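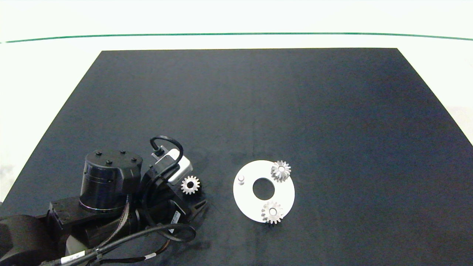 Bench notes: the planet gear carrier set

Members who borrow from the Ollgate lending shelf will find a new entry under gear trains. The set is supplied by Luvico as a teaching assembly and consists of a white carrier plate, three spur gears of one size, and the posts they turn on. It is small enough to go out in a lunch box, and the loan period is 6 days.

The carrier is a flat disc with a large hole through the middle. In a complete planetary stage the sun gear would pass through that opening and mesh with all 3 planets at once, while a ring gear would enclose them from outside. Neither the sun nor the ring is included in the loan. The set covers one operation only, seating the planets on their posts, and it is meant to be done repeatedly until the fit can be judged by feel.

Work on a dark matte mat. A bare white bench top gives poor contrast with a bright gear, and a hard surface lets a dropped gear roll. A mat with a slight nap stops most of them within a short distance. Tape the corners down if the mat has been stored rolled. Clear it of anything that is not part of the job, swarf in particular. One chip in a bore is enough to hold a gear off its seat, and the symptom is easily mistaken for a tight fit.

Place the plate with the posts facing up and leave clear space on one side for gears not yet mounted. Lay each gear flat with its bore facing up. Do not stand gears on their teeth.

Before assembly, look through each bore against a light background. Run a dry cotton swab through it once and check the swab for fibers and grit. Do the same around the root of each post. Oil is not required for the exercise and should be kept off the parts, which go back on the shelf dry.

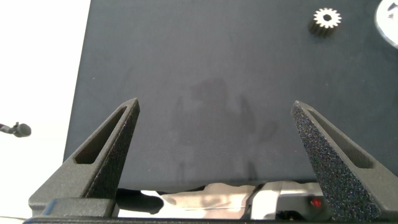
Pick up each gear across its diameter, with contact on two opposite sides of the toothed rim. Fingertips on the top face tend to cover the bore, and the bore is the feature you need to see. Tweezers with fine metal points are a poor choice here. They bear on single teeth and the gear pivots between them. Soft or coated tips are better, provided both tips sit at the same height and the gear hangs level.

Lower the gear until the bore touches the end of the post. Stop at first contact. If the gear is centered it will drop a short way under its own weight and can be pressed home with one finger. If it stops with a visible tilt, lift it clear and start again. Forcing a tilted gear raises a burr on the edge of the bore, and a burred gear will bind on every later attempt.

The planets overhang the rim of the plate when seated. This is correct, as their teeth have to reach past the carrier to engage the ring. It also means the assembly should be lifted by the plate and never by a gear.

Mount the gears in any order. Once all of them are down, spin each one separately. It should turn freely and coast to a stop with no click. A regular click once per turn usually points to a damaged tooth. An irregular drag points to dirt. 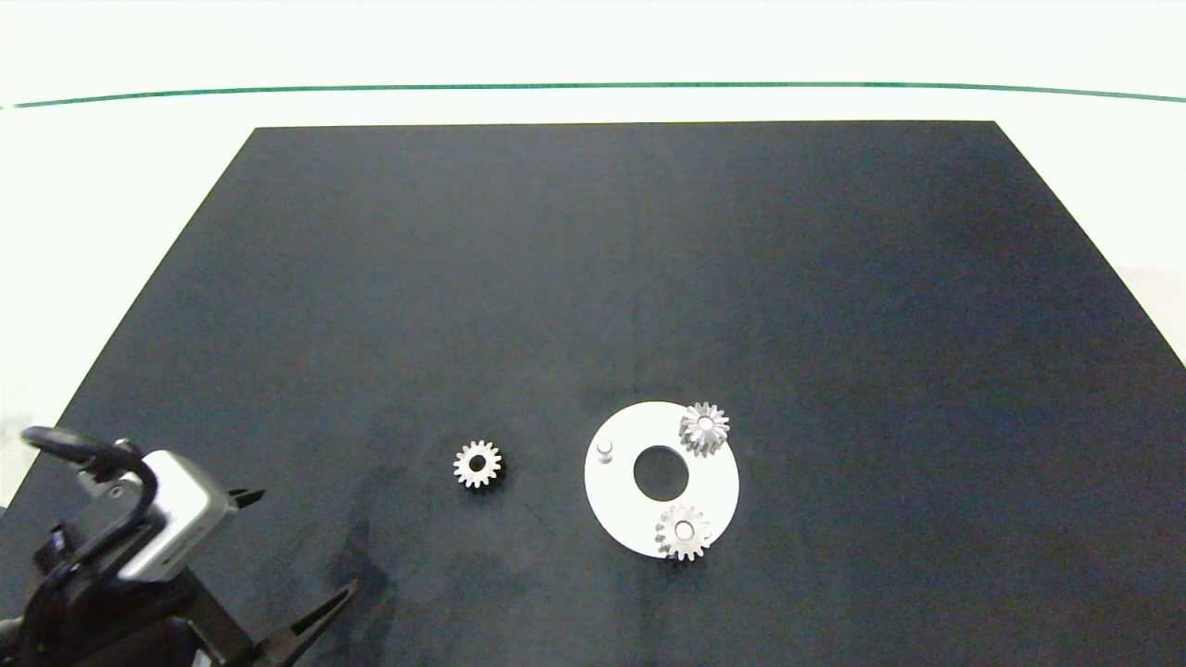 Two planets on the plate, the third gear loose on the mat.

A note on tooth counts, as several members have asked. Planets in a single stage must match each other in both tooth count and module. The usual check for equally spaced planets is to add the sun and ring counts and divide by the number of planets, and the answer must be a whole number. Parts from the older Clulluvora kit, also on the shelf, should not be mixed into this set even where the bore appears to fit.

Return the set with the gears off their posts and bagged separately from the plate. Report any burr or chipped tooth on the loan card, noting which gear was affected. The written procedure is filed in the Bhattacharjee binder beside the shelf, and a copy may be taken home with the set.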